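Drarville Stain Notes

Everything I know about getting spots out of fabric, in one folder. 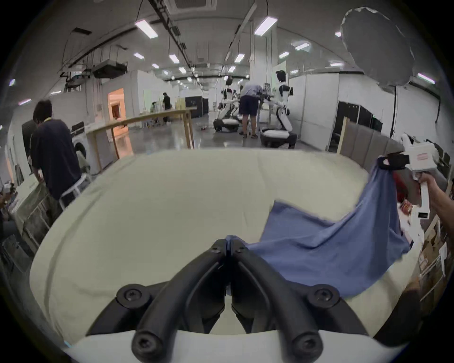 Blue cloth on a pale cushioned surface.

Hi! I started this list in my kitchen in Drarville, and it's grown to more than 200 entries (coffee, grass, beet juice, you name it). Each row has the stain, the fabric, what I tried and a score from 0 to 3. The Rosser tab is all wool, so go easy there! Privimside rows are older and a bit messy, and 70 of them still need scores. Next update in January, I hope.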